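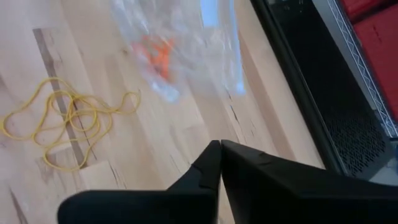
Chapter 2
Moisture Movement in Solid Wood

Wood takes up water vapor from the air and gives it back until the two are in balance. The moisture content at this point is called the equilibrium moisture content. It depends mainly on relative humidity and, to a lesser degree, on temperature. Below fiber saturation, at a moisture content of almost 28 percent in most species, any further loss of water causes the cell walls to shrink.

Shrinkage differs by direction. It is greatest along the growth rings, smaller across them, and very small along the grain. A wide flat-sawn board therefore tends to cup as it dries.

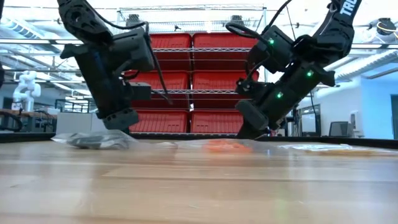 Panels glued up from narrow strips still change in width, and the fastening to the frame must allow for this. Slotted screw holes are the usual method. Problem 15 at the end of the chapter uses readings from the Stasitz drying shed, taken by Noelia Bustamante in November, to estimate the seasonal change in width of one panel.

Section 2.1 defines moisture content and gives the oven-dry method of measuring it.

We use cookies to remember your place in the chapter. Accept | Manage settings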